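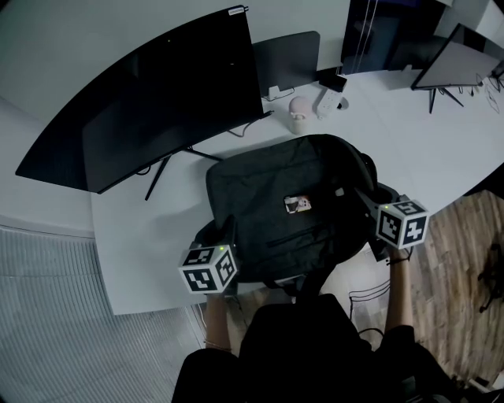 3. Materials and Setting

3.1 Workstations and bags

The packing study was carried out in an open office at Codbridge during June. Desks in this office are shared, and staff bring their belongings in at the start of the day and clear them at the end of it. The bag is therefore handled at the desk itself, in whatever space the monitor and its stand leave free. We treated this space as the packing surface and did not rearrange the furniture before a session.

The desks are white. The one used for the backpack trials has a curved top, and a large curved monitor stands on it toward the back. The backpack is black, with a horizontal zippered pocket across the lower half of the front panel and a small photo tag near the center. It was handled lying flat with the front panel up (Figure 1). In this position the front pocket faces the person at the desk, but a thick padded shoulder strap can spread to one side and take up desk space of its own. Strap spread was coded separately from bag footprint for this reason.

Monitor stands were recorded as obstacles. A stand with thin splayed legs occupies little area, but the legs reach forward into the part of the desk where soft items are normally folded. Cables behind the monitor were left in place.

Figure 1. Backpack trial, curved desk. Coding categories: bag body, strap, monitor stand, cable.

3.2 Soft items

Soft items are harder to code than bags because they have no fixed outline. A gray knitted item can be bunched at one end and drawn out into a long drape at the other, and its apparent length depends on how it is held. We did not code length. We coded the state of the fabric (folded, bunched, draped) and whether a tag or label was showing, as the two small white tags are in the draped state.

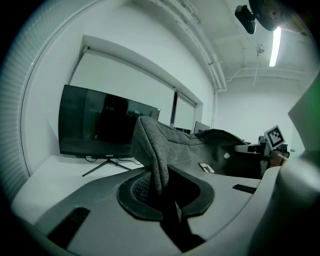
3.3 Closures

A closure was coded whenever a zipper could be seen, whether or not it was used in the trial. Closures on knitted fabric were kept apart from closures on bags. When gray knit is bunched upward, a dark zipper remains easy to find against it, although the bunching makes it difficult to tell a soft pouch from a garment. Such cases were entered as "knit, zippered" with no further class. Chair backs in a similar gray were noted as a source of confusion at the fabric edge.
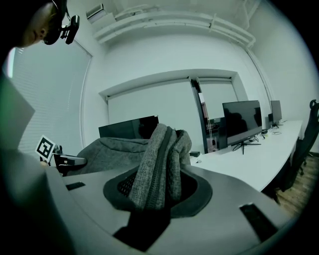 3.4 Coding procedure

Coding was done in Wistix using the Pateo category list, with one category added for straps. The full set contains 2,138 coded segments in 16 categories. Of these, 719 segments involve a soft item. Each segment was coded by 2 coders working separately, and disagreements were settled by reviewing the segment together. The category list was closed on 10 January 2020 and was not changed after that date.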